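4.3 When the fingers shut on nothing

I'll start with the failure that cost us the most time, as it's the one I'd most like other people to avoid. In June we were training the Mutari policy on small household items, using demonstrations from our hand-held gripper, and by then we had 2359 of them. Most objects went fine. The power adapter didn't. Out of 231 robot trials with it, the fingers closed fully on thin air in 14, and the controller reported a good grasp every time (rather cheerfully, I thought!).

We blamed the policy first, then the table, and I lost a whole afternoon to the lighting. The real trouble was much duller. Our Rotgate driver worked out the finger gap from the motor position, and one coupling had started to slip on its shaft. The motor thought it had stopped early against something solid, so the software believed it was holding an adapter and off went the arm with nothing in it. 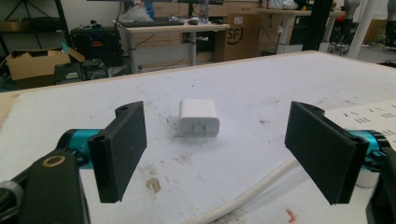 Figure 3. The hand-held gripper with its finger pads either side of a white power adapter.

An empty grasp sounds harmless, but the next step in the Cuautle task was a quick swing to the drop-off point, and a person reaching in to see what had gone wrong would have been right in the way. Nobody was hurt. We now check the gap with a second sensor on the fingers themselves, and if the two readings differ by more than about 3 mm the arm stops where it is and waits for someone to clear the fault by hand. It's a bit slow, and it does nag, but I've left it switched on for all the Sadorcombe runs in the next section.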